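Equipment planning (handheld gripper recording)

Equipment planning for handheld gripper recording is the work of deciding what to buy, how many and in what order, before a group starts collecting manipulation data by hand. Covers the grippers themselves, cabling, tables, partitions, floor marking, task objects and spares. Usually done by whoever runs the recording floor. Sometimes by purchasing, with mixed results.

Contents
1 Scope
2 Grippers and spares
3 Stations
4 Task objects
5 Budgeting practice
6 Lead times
7 Criticism
8 See also

Scope

A recording plan normally starts from the number of stations, not the number of people. One station, one table, one pair of grippers. Operators rotate, tables don't. Plans that start from headcount tend to over-buy grippers and under-buy power outlets.

The Lerum plan, dated October 15, 2019, is the one most often copied. Written by Esther Mosoti for a floor of 11 stations. It ran to two pages, and the second page was all cables.

Grippers and spares

Grippers are bought in pairs, left and right, though in many designs the two are identical and the pairing is only on paper. Common line items:

Gripper bodies
Jaw fingers, sold seperately by most suppliers
Top plates and the screws for them
Lanyards
Signal or power cable, one per gripper

Fingers wear first. Cable strain at the back of the grip comes next. The Lerum floor held 13 pairs for its 11 stations, two pairs on the shelf, and Mosoti later wrote that she'd have traded one of those pairs for a box of fingers. Tethered grippers are cheaper than wireless and need no charging shelf, but the cable has to go somewhere. Over the wrist and down past the table edge is usual. Length is the thing to get right: measure from the operator's hand at full reach, not from the tabletop.

Stations

Table. Square, light top, rounded edges if available. Same model at every station or footage won't match.

Curtains. Dark, floor length, on stands. Stand bases get hazard tape, and the tape is nearly always left out of the budget.

Floor marking. Tape at the table corners so the table goes back to the same spot after cleaning. Station numbers on the carpet. Cheap. Buy more than planned.

Power. Outlet strips near the wall, then cable runs to the table. Planners at Nzioka put the strips in as a building cost and the extension runs as equipment, which caused the two budgets to be approved four weeks apart and the floor to sit idle between them.

Task objects

Household goods, mostly. Bins, bottles, bags, cloths, cups. Low unit cost, high turnover. Bags especially — a bin-liner task can go through 200 in a short run, and they should be entered as consumables and not as props. Lidded bins are worth buying in more than one lid type. Hinges differ a lot and a gripper that manages one will slip off another.

Bhupendra Bajpai's Tonorero checklist lists 130 objects for a general household set. Later versions dropped most of the glassware.

Budgeting practice

Three headings is normal: capital (grippers, tables, curtain stands), consumables (tape, bags, fingers) and contingency. Calier guidance folds contingency into capital, which makes the sheet shorter and teh mid-year request longer. Small groups often skip contingency all together.

Operator time is not equipment but gets put on the same sheet anyway. Resetting the table between takes costs more over a season than the table did.

Lead times

Tables and curtains, days. Grippers, weeks. Custom plates and fingers, longest, and often held up by one screw size. Order plates first.

Criticism

Ffion Humphreys has argued that station-first planning locks a group into one room layout before any data has been looked at, and that a two-station trial should come before the full order. Supporters of the older method answer that trial stations get built from leftovers and don't show true cost.

See also

Workcell layout
Consumables forecasting
Cable management

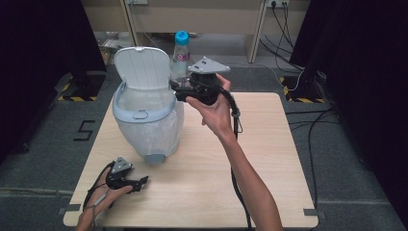

Meinir Prosser: Agree with the part on spare fingers, but the cables deserve a line in the contingency too. We ordered exactly one per gripper and had a station down within the month. Two per gripper now, and I'd put that in the spares section if someone is editing.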